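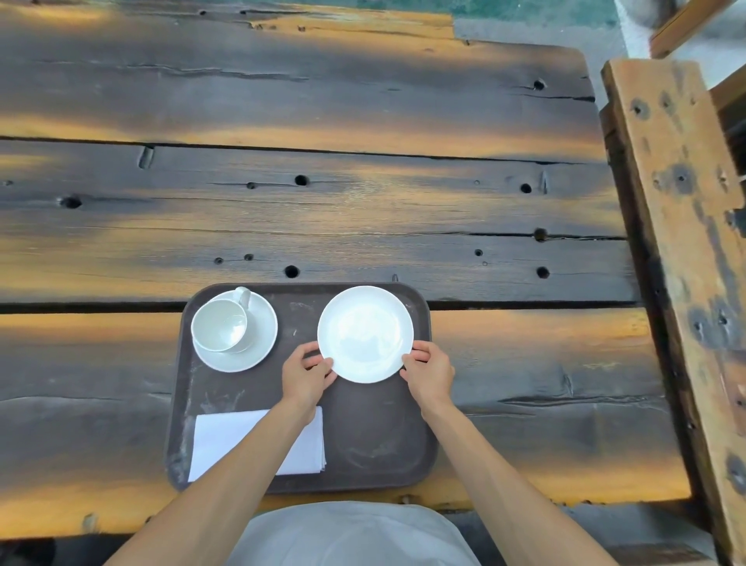 About Clekilar

Clekilar records people doing ordinary hand work and turns the recordings into training material for robot makers. Setting a tray, clearing a table, folding napkins, stacking plates: these are the jobs our customers want their machines to learn, and we supply the footage, the labels and the written task notes that go with them.

We are based in Vasville, in a former furniture showroom on the east side of town. The company was started by Dorian Aubert and Dymphna Hayes. Dorian had spent years running kitchens and dining rooms for hotels. Dymphna wrote control software for warehouse arms. They met on a project in Rernmont where a serving robot kept failing at the same step, the moment when a plate has to go down next to a cup that is already on the tray. The team had plenty of video of trays from across the room and very little from the point of view of the person doing the work. Clekilar grew out of that gap.

What we offer

Our main product is the Table Service Set. It covers 70 tasks from restaurant, café and care home work, all recorded from head height so that both hands are in view for as much of the task as possible. Each task is done by several people, left-handed and right-handed, on different tables and with different dishes. The current release holds 400 hours of recordings.

Every clip comes with start and end times for each step, a plain-language note of what each hand is doing, and a list of the objects in use. A typical note reads: "Both hands hold the plate by the rim, one on each side. Cup and saucer at upper left of tray. Folded napkin at lower left." Our labelers write what they can see and stop there. If a hand is hidden, the note says it is hidden.

Customers who need something outside the set can order custom recording. You send us your task list and, if you like, your own dishes, trays or tools. We plan the sessions, find the people, record, label and deliver. A small custom order takes 30 days from the signed task list. Larger orders are quoted one at a time.

We also do site recording. Dymphna's team brings the head-mounted cameras to your building and works around your opening hours. So far we have done this in two hotels, a school cafeteria and a hospital kitchen. Site work costs more than studio work and the lighting is harder to control, so we usually suggest starting in the studio and adding site sessions later.

How we work

The studio has 17 stations. Some are plain counters with even light. Others are fitted out with old furniture, rough planks, uneven boards and scuffed trays. Customers ask for both. A robot that has only seen clean white counters tends to do badly on a dark wooden table with knots and cracks in it, and most of the restaurants our customers sell to have tables like that.

The people in our recordings are paid by the hour, and setup and breaks are paid at the same rate as recording. Many have worked as servers, cooks or home aides. They are told what the recordings are for before they agree to take part. We do not record faces on purpose, and any face that does get into a clip is blurred before delivery. Anyone who changes their mind within the first month can have their clips taken out.

Each clip is checked twice. The first check is for picture quality and the second is for the labels. Clips that fail either check are redone or dropped, and dropped clips are not billed.

What we do not do

We do not build robots or write control software, and we do not resell other companies' recordings. For integration work we send customers to Whitcombe, a small engineering firm down the road that knows our file layout well.

Licenses

The Table Service Set is licensed per company, with no limit on the number of engineers who use it. Updates are included for the first year. Custom recordings belong to the customer who ordered them, and we keep no copy after delivery unless you ask us to.

Visits and samples

A sample pack with one full task and all its labels is free on request. Visitors are welcome at the studio by appointment. The studio closes for two weeks every August.

For samples, quotes and visits, write to Dorian Aubert at the Vasville office. Questions about labels and file layout go to Dymphna Hayes.

Page last updated 2025-02-06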